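Storing Small Samples: Project Report
Randthorpe, design and materials course

Last updated: Saturday, June 8, 2019

1. Aim
Our samples were kept in a drawer and the labels kept coming off. We wanted one box that a new student could use without asking.

2. Method
We listed 108 samples and sorted them by size. Ten were too long for any divided box and stayed in the drawer. We then compared two layouts on paper – Uvell, by date, and Kallero, by material.

3. Result
Kallero was chosen. Finding a sample from the list took 38 seconds on average, against 133 seconds with the drawer. The labels are still a problem – the ink rubs off – and we will try printed ones in July.
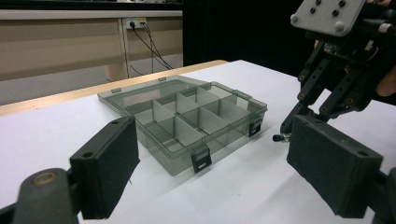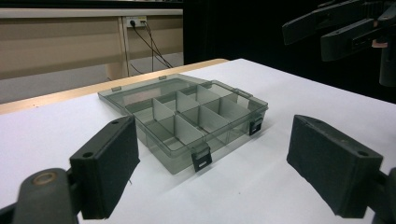
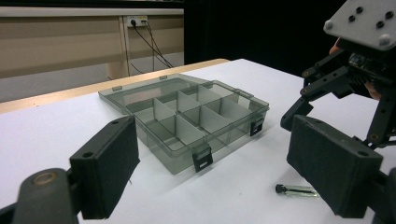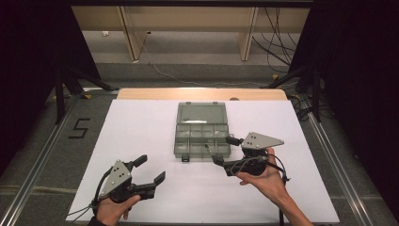

Fig. 1: The divided box on the white table. A small vial lies beside it in the third picture.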